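04/09/2023

Well, I have finally had a proper go at the utility room, which I have been promising myself since January, and I feel much lighter for it even if my knees don't. Everything came out into the hall first, the jam jars and the shoe polish and that dreadful Wostberg steamer I paid 65 for and used twice, and then I sat on the step with my tea and wondered how one small room could hold so much!

Leopold Mayrhofer came by at lunchtime with plums (more than I can eat, bless him) and stayed to help me shift the shelves. He thinks I should paint the wall green. I said I would think about it, and I might, though I do like the cream.

After he left I turned to the metal, which I always leave till last, going gently with warm water and the old soft cloth.
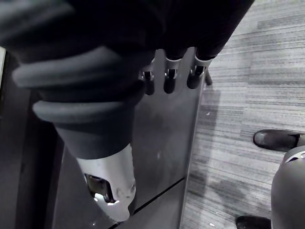

Grey metal panel, a few smudges and pale specks.

I shall have another try at it tomorrow with a drop of vinegar. Plum crumble tonight, and an early bed.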